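Reading a Sanctions Notice
Notes for Week 4, Introduction to Trade and Foreign Policy
Mererid Wynne
Revised May 24, 2024

Welcome back, everyone, and thank you for the good questions at the end of our last meeting (I ran over again, I know, and I'm sorry to those of you with a bus to catch). Several of you wanted to know how a government gets from being angry at another government to having a customs officer hold a crate at the dock. We'll spend this week on that stretch of road, and we'll walk it slowly, with one notice in hand the whole way.

Our teaching case is the dispute between Skaltmont and Lodton. You'll remember the outline from the January reading. Lodton placed its own officials in the border district, Skaltmont called that an occupation, and after a good deal of back and forth the Skaltmont parliament passed a restrictive measures act. The notice we are reading is the second one issued under that act. It is 68 pages long, most of it annexes, and please don't be frightened by it! You need the first few pages and then the skill of finding your way around the rest.

Who is being talked to

The first thing to get straight is that a sanctions notice is mostly addressed to people at home. Skaltmont has no way of giving orders to a bank in Lodton. What it can do is tell its own banks, shippers, insurers and factories that they may no longer deal with that bank. I find that students read the list of names in the annex and take those names as the ones being commanded, and then the rest of the text stops making sense. When you read a sentence like "no person shall make funds available," ask yourself which person. Nearly always it's somebody sitting in an ordinary office in the country that wrote the rule.

Lists and categories

There are two common ways to draw the line. One is the list, where a company or a person is named and that settles it, at least on paper. The annex to our notice has 225 entries, each with a name, any other spellings, an address if one is known, and a short statement of reasons. Read a few of the reasons. Some are detailed and some are a single tired sentence, and the tired ones are the ones that tend to get challenged in court.

The other way is the category. Here the government describes a kind of goods or a kind of service, and anything that fits the description is covered whoever the buyer may be. Export controls on machinery and parts usually work like this. They are harder to read than lists, and a good deal harder to follow if you are a small firm with one person doing the paperwork on top of three other jobs. 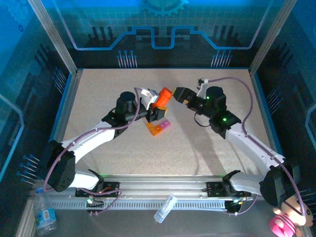

The trouble with categories is that many goods have a peaceful use and a military one, and the description has to catch the second without strangling the first. The usual term is "dual-use," and you'll see it everywhere once you start looking. The drafters lean on technical thresholds: how precise, how powerful, how pure. A product just under the line may be sold freely while its slightly better cousin needs a license. You can imagine what that does to product catalogs.

Ownership, and the Nordin problem

Suppose a listed company owns another company that isn't listed. Is the second one covered? Our notice says yes if the listed company holds more than half of it, or controls it in some other way. The first part is arithmetic. The second part, control, has kept lawyers in work for years.

Nordin is the example I'd like you to prepare. It is a shipping agent in Skaltmont, and Pumach, a Lodton defense manufacturer, appears in the annex. Pumach holds less than half of Nordin but has the right to appoint most of its board. Nordin's bank froze its accounts the morning after the notice came out, and Nordin complained loudly that it wasn't on any list. Both sides had something to stand on. Come with a view, and come with the paragraph number that supports it, please.

Exceptions

Do read the exceptions, even though they come late and everybody is tired by then. Ours allow food and medicine, payments under contracts signed before the notice (for a limited time), and the reasonable costs of a lawyer. A measure with very wide exceptions may be mostly a message. A measure with hardly any may do harm that its authors never meant to do, and then you often see a quiet amendment some months later.

Does any of it work? I promised Angharad Jarman, who takes over for the second half of the course, that I wouldn't use up her best material, so I'll only say that it depends a great deal on what you think the measure was for. Changing a policy, raising the cost of keeping it, and reassuring voters at home are different aims, and a government seldom says plainly which one it has in mind.

For next time

Read articles 1 to 4 of the notice, along with the definitions.
Pick 2 entries from the annex, one with full reasons and one with thin reasons, and write a paragraph comparing them.
Prepare the Nordin question for discussion.

If the scanned copy is hard on your eyes, there is a printed one in the reading room that you are welcome to borrow overnight.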